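3.2 Paper feed and skew

Feed tests ran on the Fawzy desktop printer, tractor unit removed, friction only. 237 sheets total, same box of paper, stored flat in the lab through August. Humidity not controlled, see Section 5. Each sheet was fed from the rear slot, printed with a ruled border, then measured at both top corners. Skew is the difference between the two, in millimeters. Sheets over 2 mm were logged as rejects and not refed.

First pass gave 13 rejects, nearly all with the paper lever left one notch too loose. Pace and Negri (the Wollavport report) saw the same pattern on wider stock, though their guide was fixed and ours slides. We reset the lever, cleaned the platen with a dry cloth and ran the remainder without touching anything else. Ribbon was not changed. It should of been, the last sheets are faint, but the border was still readable enough to measure.

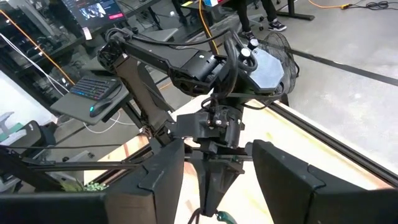
Fig. 4. Jointed arm with exposed wiring at the elbow.

Cable drag turned out to matter more than roller wear. The print head carries a flat ribbon cable which flexes on every line, and when the cable is routed behind the carriage rail it pulls slightly on the return stroke. Small effect, but it adds up over a full page. On the printer we had much less room. Slack was set by hand and held with one clip, moved twice during setup and then left alone.

With the cable rerouted, skew on continuous paper dropped below what we could measure with the Prirnedum rule. Single sheets improved less. Bottom margin still drifts on the last 20 lines, where the sheet has left the rear roller and only the front one holds it. Cillholm driver settings made no diference here, draft or letter quality. Line spacing was left at the default for all runs, and form length was set from the front panel before each batch. Figures per batch are in Table 3.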